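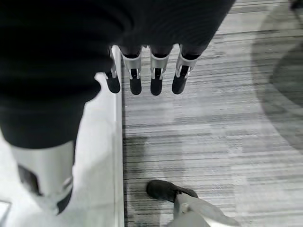
I joined Trita for the recipes and stayed for the dead people. It was the smallest social network I had ever seen, 2,080 members, and somebody on it had started a group for families who came from Fesel, the village my great-grandmother left with one trunk and a bad cough. I couldn't believe it! I wanted to post right away, and of course I froze, my hand hanging over the keys like that black one up there, four fingers pointing straight down and not one of them typing. What do you say to a whole village of cousins? In the end I wrote, "Does anyone know the house with the blue gate?" and ran off to make coffee.

By the time I got back there were 41 replies. Forty-one! One member had a map. Another had a grandfather who fell off the gate. A third swore it had always been green, and was told, very firmly, to go and start a green gate group. I laughed so hard I spilled the coffee, and then I sat up until two in the morning reading every word, including the long argument over whether Nistor was the next town or only a train stop with a bakery.
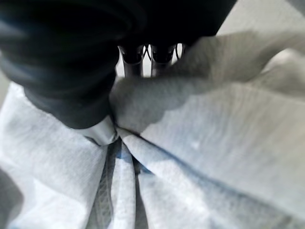

The Gate in December

All summer and fall we traded scraps. I posted the trunk label. Someone posted a wedding picture with my great-grandmother's chin on three different women – my chin, too, I'm sorry to say. We moved the photos over to Ruteck when Trita kept losing them, and half the group complained and then uploaded 600 more.

Then, one night in December, a member who had never posted before put up a single picture. It was a gate, old and crooked in the snow, with the paint coming off in flakes. Under the top coat, it was green. Under the green, it was blue.

"My house," she wrote. "I didn't know anyone was looking for it."

I typed so fast I misspelled my own name. She asked if I'd like a flake of the paint. I said yes, please, both colors, and she said the post office in Nistor opened at nine and the bakery at six, so she would be going to the bakery first.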